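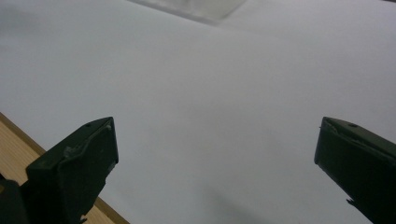
Plivach has released version 3 of its grasp planner, and the headline feature is patience. Earlier versions would close the fingers on almost anything, including shadows, glare and once, memorably, a desk. The new one can return "no target" and leave the jaws open.

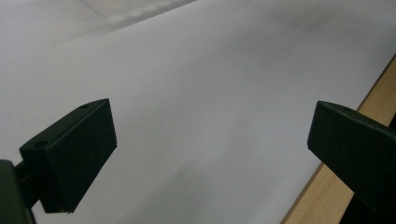
MISTDALE, July – The update puts a confidence check between perception and control. When the wrist camera reports a plain white surface, the planner waits for 8 frames before asking for another view. Version 2 waited for none, a policy the release notes call "responsive."

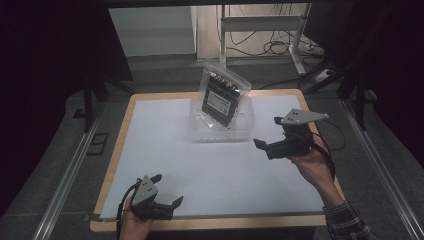

Clear plastic remains the hard part. Depth estimates tend to go straight through it, and the planner then aims at whatever lies behind. A black item in a transparent bag, standing in a transparent tray, gives the software one dark shape it can trust and two layers it would rather not discuss. Plivach now fits the tray first, then the bag, and plans both arms together. Planning takes 5 seconds on a laptop, down from 16 – long enough to reconsider, too short for coffee.

Karam, the company's log viewer, gets a matching update that shows why a grasp was rejected. The reasons are numbered. Number 3 is "other."

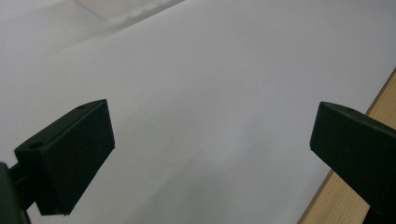
## Also in this release

The Skeven calibration tool now saves its settings when closed. Users had asked for this.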